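3.2 共用作業室における卓と床面の関係

前節で定義した三つの記録項目(卓面、床面、卓上の残置物)を、Zolliria棟の共用作業室に適用する。調査対象とした8室のうち、本節で扱うのは事務用途と作業用途が同一の床の上に混在する部屋である。この部屋には間仕切りがなく、区画の境界は家具の配置と床仕上げの切り替わりによって読み取られる。Rebane(Kęstutis Rebane)の区分に従えば「弱い境界」をもつ室に相当する。

卓の天板は淡色の木質で統一されているが、脚部の形式は一様でない。黒色の台座で支えるものと、傾斜した白色の金属脚で支えるものとが近接して置かれており、天板の見えがかりが同種であっても、足元の空き方は大きく異なる。台座式では天板下の一部が台座で占められ、傾斜脚式では脚の開きに応じて椅子の差し込み位置が制約される。以下では前者をB型、後者をS型と呼ぶ。

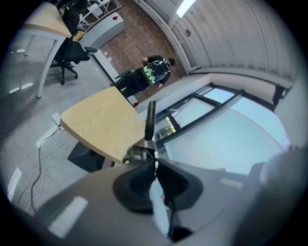 図1 共用作業室の卓まわりと床面。B型の卓から床へ配線が延び、奥で床仕上げが煉瓦模様に変わる。

図1の範囲では、卓の手前側の縁から細い灰色および黒色のケーブルが床に下り、輪を描きながら左手前へ延びている。天板の左の角には白色の小型プラグまたはコネクタが置かれている。床は明灰色の平滑な仕上げであり、左手前寄りに白線の標示が認められる。ケーブルの色は床の色に近いものと遠いものとが混在するため、本稿では視認性の評価を系統単位で行わず、束としての占有範囲のみを記録した。

占有範囲の判定には、天板の縁を鉛直に床へ投影した線を基準線として用いる。基準線から外側400 mmまでを近傍帯、それより外を通行帯とし、配線が近傍帯に収まるものを判定1、通行帯に及ぶものを判定2、通行帯を横断して隣接する卓または壁に達するものを判定3とした。判定は現地で床に当てた巻尺によるもので、写真からの換算は行っていない。輪状の余長は、その最外点の位置で判定する。余長を卓の下に寄せるだけで判定が2から1に変わる場合があるため、判定値とは別に余長の有無を備考欄に残した。

椅子については、S型の卓の下から脇にかけて、メッシュ背、肘当て付きで五本脚の黒い事務椅子が置かれている。キャスター付き椅子は移動の自由度が高く、定位置を記録する意味が薄い。記録票では座面中心の位置を採らず、卓下に入るか否かの二値とした。S型では肘当ての高さと天板下端の高さの差が収まりを決めるので、両者を別欄に記入している。

奥の煉瓦模様の床は茶系であり、手前の明灰色の床とは色、模様ともに異なる。白い棚枠と低い白色の収納が奥寄りに位置し、収納の脇から白い帯状の見切りまたは幅木が斜めに延びる。調査票では煉瓦模様の範囲を滞留面、明灰色の範囲を作業面として別々に集計した。図1では滞留面にリュックサックを背負った人が立っている。手荷物を携えた人の占有幅は身体寸法のみによる値より大きくなるため、通路の必要幅を検討する際には背面側の張り出しを加算する必要がある。本調査で採用した基準幅は2000 mmであり、これは手荷物を背負った人が互いにすれ違う条件を想定した値である。

3.3 卓上の残置物と手の届く範囲

卓面の記録は、作業者の位置を原点として、手前、中央、奥の三帯に分けて行った。帯の幅は天板の奥行きを等分したもので、天板の形状が矩形でない場合は作業者の正面における奥行きを用いる。隅や縁に丸みのある天板では、側方に寄るほど奥の帯が狭くなり、同じ帯に属する物品でも縁までの余裕が異なる。この差は残置物の落下に関わるため、奥の帯の物品についてのみ縁からの最短距離を追加で測定した。

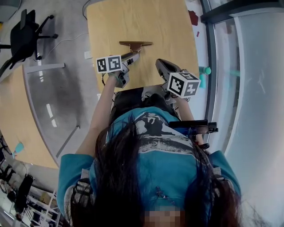

図2 卓上に身を乗り出した作業者と、卓面に置かれたT字形の金属物。

図2に示す卓は淡い黄褐色の木製天板をもち、奥の縁が丸みを帯びている。卓面にはT字形の平たい金属物が置かれ、青銅色を帯びた幅広の横材に対し、幅の狭い軸部が手元の側を向く。両腕は前方に伸び、上体は卓の上に及んでいる。この姿勢では手前の帯が上体の直下に入り、置かれた物の取り扱いは主に腕を伸ばした先で行われることになる。

方向性をもつ物品は、位置に加えて向きを記録した。向きは長軸または軸部の指す方位を作業者から見た8方位で表し、T字形のものは軸部の先端を正とする。軸部が作業者側を向く場合と奥を向く場合では、同じ帯にあっても把持に至るまでの手の経路が異なると考えられる。ただし本調査は静止した配置の記録に基づくものであり、経路そのものは測定の対象に含めていない。

残置物の分類は、Bhutto票の区分を一部改めて6区分とした。金属製の単体物品は寸法にかかわらず第2区分に入れ、配線の端部(プラグ、コネクタ)は第5区分として独立させた。旧票では配線の端部を床面の記録に含めていたが、端部が天板上にあり本体が床にある例では、卓面と床面の双方に重複して計上される問題があった。改訂後は端部を卓面、本体を床面に計上し、備考欄の番号で両者を対応づける。1月の予備調査の記録もこの方式で再集計してあり、以降の表の値はすべて改訂後の区分による。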